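Home Columns Shop Floor Archive Contact

Can it clean the bathroom yet

No. Short answer. Long answer follows, I have till lunch to file this.

Every spring the same claim comes round. Household robots, two years out. I've been hearing two years for most of my working life and the number never gets smaller. Driltance said it last July about their kitchen arm, Florkilo said it about something on wheels that was supposed to tidy a kid's bedroom. I went to the Florkilo demo. It picked up a sock. People clapped. I clapped too, it was a nice sock.

Then I went home and cleaned the toilet and thought about what I was doing, which I recomend to anybody who writes about this stuff.

Start with the cloth. A cloth has no shape. A bolt has a shape, a cardboard box has a shape, you can write it down and hand it to a machine and the machine will be right all day long. A cloth you pick up is a different thing from the cloth you put down. Fold it once, different again. Wet it, different again, heavier on one side. My hand deals with all of that while I'm thinking about dinner.

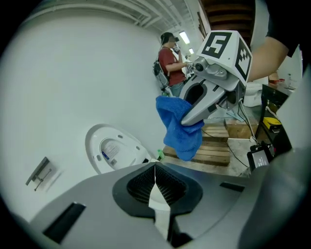

And then the bowl. All curves. You press too soft and nothing comes off, press too hard and the cloth skids and you've got your knuckles on the rim. Behind the hinge there's that gap where everything collects. You can't see in there. You go by feel – a little grit, go again, smooth, done. Two fingers and a cloth can't do that the way four fingers and a thumb can, or not yet, and I'd like to see the pad that can feel grit through a wet rag.

Now the shop floor, where I'm supposed to be the expert. Worked at Correia in Lokham before I wrote for a living. The place had 96 people on the line and one machine that was really good. It put caps on bottles. Same cap, same bottle, and if a bottle came in tipped over the whole thing stopped and a person walked over and stood it up. That was the job, some nights. Standing up bottles for a robot.

Nobody at Correia ever bought a machine to wipe down the machine. Think about that. 25 minutes at the end of every shift, all hands, rags and spray, and the owners would have loved to stop paying for it. They priced it up once. The quote ran to 625 pages with the appendices and the cleaning cell needed its own cleaning.

So am I a sceptic. Sort of. I've changed my mind on one thing, which is how these machines ought to learn. The old way, some engineer sat down and tried to write out wiping in numbers. Hopeless. The newer way is a person does the chore with a gripper in their hand, over and over, and the machine gets the recordings. That makes sense to me. It's how I learned to clean a filler head, I watched a woman do it and then did it badly for a month.

But a month for me might be years for them, and I still had skin. Also bathrooms are all different. Yours has the radiator in a stupid place. Mine has a door that hits the sink. A robot that can do one bathroom can do one bathroom.

What I'd ask the Driltance people, if they ever call me back, is simple enough. Don't show me the clean toilet at the end. Show me the rag getting dropped behind it, and show me what the thing does next. Leave the tape running. If it gets the rag back on its own and rinses it and carries on, I'll write a diffrent column.

Till then it's me and the spray bottle, Sunday or whenever I get round to it.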